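January, 6:40 a.m.

Stock sync failed again overnight. The online menu showed 239 active items at close and the register system showed a different list at open. I exported both before anyone could ring a sale and compared them on SKU. Most of the mismatches were pre-rolls and edibles, same as last time. Flower was clean.

Skornura pushes inventory to the menu in batches of 40. If a batch contains one record with an empty potency field, the menu side rejects the entire batch and Skornura logs it as sent. I had suspected this for a while and today I have the request bodies to show it. The response code is a 200 with an error array inside, and Skornura only reads the code.

The empty potency fields come from us. Receiving enters the package tag, weight and cost when the delivery lands, and the lab numbers get typed in later from the certificate. Anything received after about four in the afternoon goes through the nightly push half finished. Flinetti sends certificates as scanned PDFs in a separate email, so their gummies are nearly always the record that kills the batch.

9:15 a.m.

Wrote a hold rule. New packages now land in a location called Intake, which is excluded from the push. A package moves to Sales Floor only when potency, tested date and batch number are all filled. Tried it on the test store with a dummy package: no potency, stayed in Intake; filled it in, moved on the next cycle. Also tried a potency of zero, which the rule accepts. It should accept zero for topicals and reject it for edibles. Left a note on the rule and will split it by category.

Category names are a mess, incidentally. We have Edible, Edibles and Edibles (Infused). The third one was made by the Stavska import two summers ago and still holds live items. Merging them will break the saved filters on the menu, so the redirects need to go in first.

11:50 a.m.

Worked on pickup reservations. An order placed online takes its quantity out of available stock for as long as the order is open. We never set an expiry on that. I found open orders going back to October, all with units still reserved against them. The product pages said sold out while the jars sat in the back. Closed the old ones by hand, which took most of an hour because the bulk action times out on anything with a discount attached.

New setting: reservations expire at close of business on the day of pickup, and the customer gets a text one hour before. The text template can't include product names or any picture, per the carrier. Store name, order number, closing time. I kept it to one segment. The old template ran to two and we were paying for both.

The manager asked whether expired orders should be refunded automatically. There is nothing to refund, payment is at the counter. I wrote that down in the handbook draft under Pickup so it stops coming up.

2:30 p.m.

Labels. Boros has a new template for the exit bag sticker and the margins are off by a couple of millimeters on our stock, enough to clip the last line of the warning. Went back to the old template. Printed a strip of test labels, checked the last line with a ruler, taped the strip inside the printer cover. If they push the new one automatically again I'll turn off template updates altogether.

The order total on the sticker also disagrees with the cart on anything with a percentage discount. The cart rounds per line and the register rounds once on the total. It is a matter of a cent or two. Customers notice it more than I would have guessed, and the register figure is the one we report, so the cart has to change. Stavska has a rounding option under Taxes, of all places. Set it to round on total, placed three test orders with odd quantities, totals matched.

4:05 p.m.

Speed. The full menu page loads every product on one page, with the full-size photo for each. On the counter tablet it is tolerable. On a phone outside with two bars it isn't. I set the listing to use 400-pixel thumbnails and to load the next 40 items on scroll. First screen is much quicker now. Search still waits for the full catalog before it answers, and that part is in Stavska's script, so I opened a ticket and attached the timing log.

Age gate still fires twice on some phones, once on the home page and again on the menu, because the menu sits on a different subdomain and can't read the cookie. Moving the cookie up to the parent domain should fix it. I don't want to touch that on the same day as the hold rule.

Pending for tomorrow: split the potency rule, redirects for the category merge, ask Flinetti for certificates as data instead of scans, confirm the overnight push.

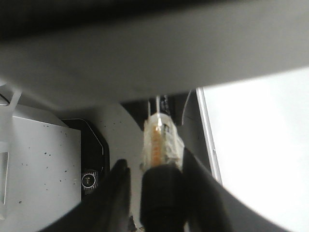 8:20 p.m. Ran the push manually before leaving. All batches accepted, error arrays empty, two packages sitting in Intake as intended. Nightly job is still scheduled for 2:00 and I moved the log check to 6:30 so I see it before opening.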